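Arm stops for a second above the mat before every move down. Planner or controller?

Motion planning > Arms > Timing
Posted by wilmont_bench

Hi all, long-time reader, first real post. I've been handed the planning side of our tabletop setup and I'm stuck on something that I suspect is dumb.

We have a single arm working over a patterned mat on a table. My node takes a target from the perception side, plans a move to a hover pose over it, then plans a second move straight down. Both plans run fine on their own. When I chain them, the arm gets to the hover pose and just sits there. It feels like forever, though by the log it's almost 1,957 ms at the worst, and usually less. Then it goes down perfectly smoothly, like nothing happened!

What I've tried so far: turned off the octomap (no change), swapped planners (slightly better, then worse again the next morning, so I don't trust it), bumped the controller rate (no change, and it made the fan louder). I also raised the joint velocity limits for about ten minutes until I scared myself and put them back.

The only odd thing in the log is that the second plan request goes out late. The action result for the first move shows up well after the joints have stopped changing. I figured that was just how long results take, but now I'm wondering.

The trajectory follower is a package called Pindstead that I inherited with the rest of the workspace, and the person who set it up has moved on. The config file has 18 parameters in it and I understand maybe half. Any pointers are very welcome, including "go read this page."

Radach
Probably your planner. Sampling planners are slow near the table because most of the samples collide. Try a Cartesian path for the down move, it's a straight line anyway. I'd also just buy a faster machine, they're cheap now.

wilmont_bench
Thanks! I did try the Cartesian one and planning time dropped to basically nothing, but the wait didn't. So I guess it isn't the planning? Same computer as everyone else in the room, I don't get to pick.

Takumi Kawaguchi
Okay, I've lost a good chunk of a January to this exact thing, so let me save you some of it. You already found it, by the way: the late result. Your planner is sitting there with nothing to do because it hasn't been told the first move is over.

Followers like yours usually decide they're finished by checking that every joint is within some tolerance of its goal and has been for a little while. If the tolerance is tighter than the arm can really hold, the wrist joints creep toward the goal, cross it, drift back, and the check keeps resetting. To your eye the arm is parked. To the software it's still arriving. Then it finally gets lucky, or the timeout fires and it shrugs and says success (go find out which, because if it's the timeout your hover pose is a bit off too and you've never been told).

I don't know your package, so names will differ, but look for anything with "goal tolerance", "settle" or "stopped velocity" in it. Plot joint error against time for the last bit of the first move, with the goal tolerance drawn as a line, and I'd bet you a sandwich you'll see one joint flirting with that line. On mine it was always joint 6. Don't just crank the tolerance way up to make it go away, though. I did that on a Friday-afternoon kind of impulse and my down moves started a few millimeters sideways, and then I blamed the hand-eye calibration and redid the whole thing for no reason. Ugh.

The better fix, once you've got the tolerance sane, is to quit waiting at all. Your down move starts from a pose you already know, so plan it while the first one is still running, with the hover joints as the start state. Then either send the pair as one trajectory with a short dwell between them, or blend the corner if your follower supports it. I keep the two segments separate in my code and join them right before sending, so a canceled target only throws away the second half.

One more thing before you copy my numbers: check the arm configuration at the hover. If the solver picks a different elbow for the down move than the one you arrived with, joining the segments will either fail or do something exciting. I seed the solver with the hover joints and reject any solution where a joint jumps. My bench, with the arm over the upper-left red block in both:
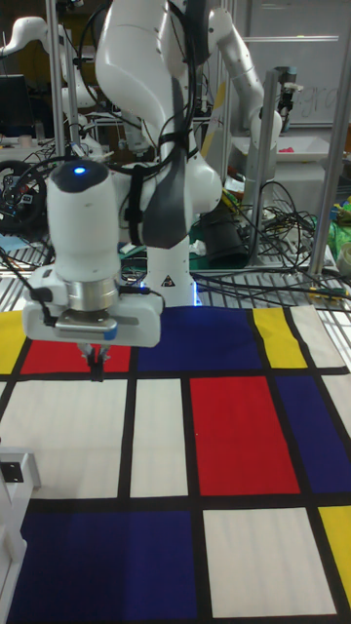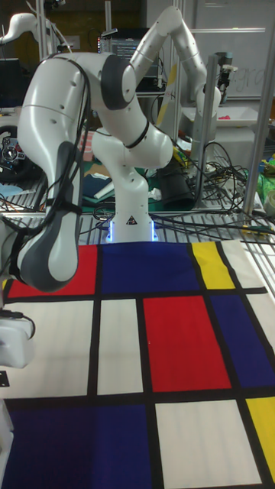
What I changed, in order

1. Logged joint error and the action result time together, same clock.
2. Loosened goal tolerance on the wrist joints only, one notch at a time, and reran the same 9 targets after every change.
3. Made the timeout return a failure instead of a quiet success. Expect this to break things for a day.
4. Planned the second segment during the first, seeded from the hover joints.
5. Joined the segments and rescaled the timing once over the whole path, so there's no stop baked into the middle.

If you only have the energy for two of those, do 1 and 3.

Vídalín
+1 to step 3. Ours had been hiding a timeout for months. Also check that your state topic isn't being throttled somewhere. We had a republisher running at 19 Hz that somebody put in for a plot, and the follower was reading from it. Post your plot when you have it, I'm curious which joint it is.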